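The tree certificate that came with my boots

I bought a pair of walking boots in April, and in the box, under the tissue paper, was a card telling me that the carbon from making them had been "balanced" by trees. There was a web address and a code. I am the sort of person who types in the code.

It took me to a page run by an outfit called Tramura, which sells offsets to shops. My boots, the page said, were linked to a planting site at Lelcombe, where 3,000 young trees had gone into 13 hectares of old grazing land. As I live a bus ride and a longish walk from Lelcombe, I went to have a look.

I should say that I like trees. I have no quarrel with anyone planting them. My quarrel is with the sum on the card.

The site is a north-facing slope with a stream along the bottom. The ground near the stream is black and spongy and your boots (balanced or otherwise) go in over the laces. It is peaty, and that bothered me all the way home. Peat is carbon already. It has been laid down by dead plants that never fully rotted because the ground was too wet for it. If you cut drains so that saplings will take, air gets in and the stuff starts to break down, and the carbon that sat there for centuries goes off into the air. Somebody had cut drains. I saw four of them and they looked fresh.

To be fair to Tramura, most of the slope is higher up and drier, and a planted hillside there may well do some good in time. The question is how much time. A sapling as high as my knee holds next to nothing. It might hold a useful amount in forty years, provided the deer, the drought and the next owner all leave it alone. The boots put out their share before they reached the shop.

So I wrote and asked how the sum was done. The reply, which came on a Wednesday after two reminders, was polite and ran to a page and a half. It said the site would take up 1,183 tonnes of carbon dioxide over its lifetime. I asked what the lifetime was. A hundred years, they said. I asked whether they had taken off anything for the carbon lost from the soil when it was dug and drained. They sent me a link to a brochure from Santoro, the firm that does their checking, and the brochure has a nice section on butterflies.

I did find, in small type near the back, that Santoro uses a standard curve for tree growth and treats soil as "neutral". Neutral means they put in a nought. Perhaps it is nought on the dry part. I would be surprised if it were nought by the stream, and I'd like to see somebody push a probe into it and write down a number. It needn't cost much. The river group upstream at Utow measured peat depth at 158 points with a borrowed rod and a pad of squared paper.

What also nags at me is the feedback side of it. The growth curve comes from past weather. Warmer, drier summers could slow the trees down, and they will certainly do the drained peat no favours, so the two halves of the sum could both get worse together. A fixed figure on a card has no room for that. I'd trust it more with a range on it, even an embarrassingly wide one.

I have asked for the soil survey, if there is one. The boots, for what it's worth, are very good and don't rub.

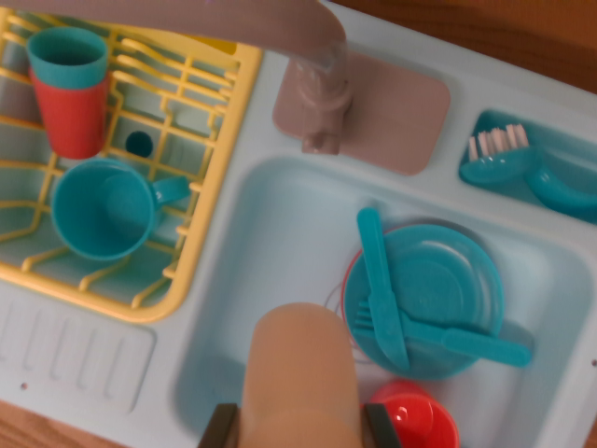 Does planting trees on peat always release more carbon than the trees take in?
It depends on how deep and wet the peat is and whether it gets drained, and on thin, dry peat the trees may come out ahead after some decades.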